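**Shared workshop members complete second pair of hand-held grippers**

Members of the Brukidach workshop have finished assembling a second pair of hand-held grippers, part of a members' project to teach a small tabletop arm simple household tasks. The announcement was made at the workshop's general meeting in May, where members also approved a modest budget for the next stage of the work.

The project, known within the workshop as Womby, began last autumn as an evening course on basic robotics. Participants first built a tabletop arm from a published set of plans and then looked for a practical way to show it how objects should be picked up, turned and set down. Programming each movement by hand took most of the winter and produced a short list of motions that worked only when every object was in its expected place.

The group then turned to hand-held grippers. A member carries the tool, performs the task in the ordinary way and records the motion as it happens. The recordings are later used to train the software that controls the arm. According to the project's coordinator, Raphaël Delorme, the change of method also opened the work to members with no background in programming.

"A person who can fold a towel or put away a cup already knows what the arm needs to learn," Delorme told the meeting. "We wanted a tool that such a person could pick up and use the same evening. The first pair did that, but it was always in somebody else's hands."

The second pair was built over nine weeks, mostly on weekday evenings between 6:30 and 9:00. Housings were printed on the workshop's own machines, and several were reprinted after an early batch warped during a cold spell. Small hardware was purchased through Kollix, the supplier the workshop uses for its bicycle and furniture repair benches. Total spending on the pair came to $960, which the meeting noted was within the amount set aside.

Most of the delay came from the finger pads. The pads on the first pair wore smooth with use, and members reported that light objects such as plastic lids tended to slide. Gaurav Khurana, who led the mechanical work, tested several surface materials before the group settled on its present choice. He also shortened the travel of the trigger by a few millimeters at the request of members with smaller hands.

Khurana advised users to inspect the pads before each session and to report any lifting at the edges. Replacement pads are kept in the labeled drawer beneath the soldering bench. Members are asked not to glue loose pads back in place, as the adhesive used in general repairs leaves a residue that is difficult to remove.

Since the start of the year, 91 recordings have been accepted for use in training. The group estimates that about 100 more will be needed before the arm can be tested on a full task from beginning to end. The first such task will be clearing a set of light dishes from a table into a rack. A second task, sorting hand tools into a drawer, is planned for later in the year.

**Practice sessions open to members**

Introductory sessions are now held on the upper level of the workshop. Each lasts 30 minutes and covers how to hold the gripper, how to move at a steady pace and how to keep the marker card mounted on top of the tool unobstructed. Participants work with one gripper each, and no earlier experience is required.

The arm itself will remain in the electronics room and may be operated only when a trained member is present. Hand-held grippers may be used anywhere on the upper level, provided that walkways and the stairs are kept clear.
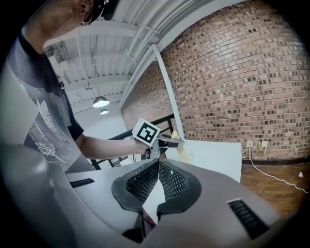
**Next steps**

The workshop will lend one pair of grippers to the Navaratnam community kitchen during the summer, so that recordings can be made in a setting with different furniture and lighting. Kitchen staff will choose the tasks. A written agreement between the two organizations covers storage, repairs and the handling of recordings, and no recordings will be made while the kitchen is serving the public.

Build notes for the second pair, including the revised trigger and a full parts list, are being edited by Delorme and Khurana and will be placed in the workshop library. Paper copies will be available at the front desk. Members who wish to build a pair of their own may reserve time on the printers through the usual sign-up sheet, with priority given to those who have completed an introductory session.

Questions about the sessions should be directed to the front desk during opening hours. Faults with the grippers should be entered in the equipment log on the day they are noticed.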